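Workshop's Robot Arm Project Wins Cash, Still Has Cylinders to Move

By Natália Polák

Members of the Guerra shared workshop voted Monday night to put another $1000 into their robot arm project, a plan that has so far lived mostly on a computer screen and has yet to sort a single real part on a real bench.

The project, called Brakska, is meant to pick small parts out of a tray and drop them in a bin for members who build kits at home. Lalit Singhal, who leads it, told the meeting that the simulated version was "close to ready." He said the same in January.

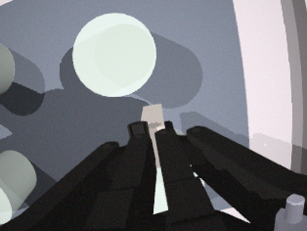
Singhal's case is that simulation is cheap. A bad grab costs nothing, and the team can run 200 tries overnight without anyone standing by with a hand on the stop button. That much is hard to argue with. What he did not offer was a success rate, and when Fereshteh Taheri asked for one from the floor, she was told the numbers were "still moving."

Taheri, who assembles lamp kits in her garage, said afterward that she could sort a tray by hand in 2 minutes and would like to see the arm's time written down next to hers. She voted no.

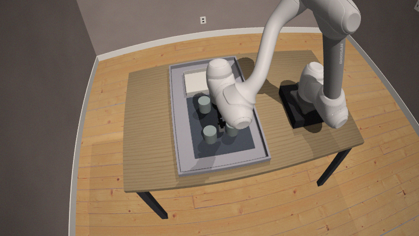
The workshop does not own an arm. The new money would go toward renting one for a month and building a bench to bolt it to, and Singhal conceded that the rental quote he brought along did not include delivery. Members who pay $28 a month in dues may fairly wonder what happens when the rental ends.

Benedito Meireles, who seconded the motion, said critics were asking for a finished product too early. "You learn where it fails, then you fix that," he said. Asked where it fails now, he mentioned parts standing close together and parts near the edge of the tray. Real parts will also come with dust, oil and dents.

The motion passed on a show of hands. Singhal promised a live demonstration before the rental period is up but did not give a date.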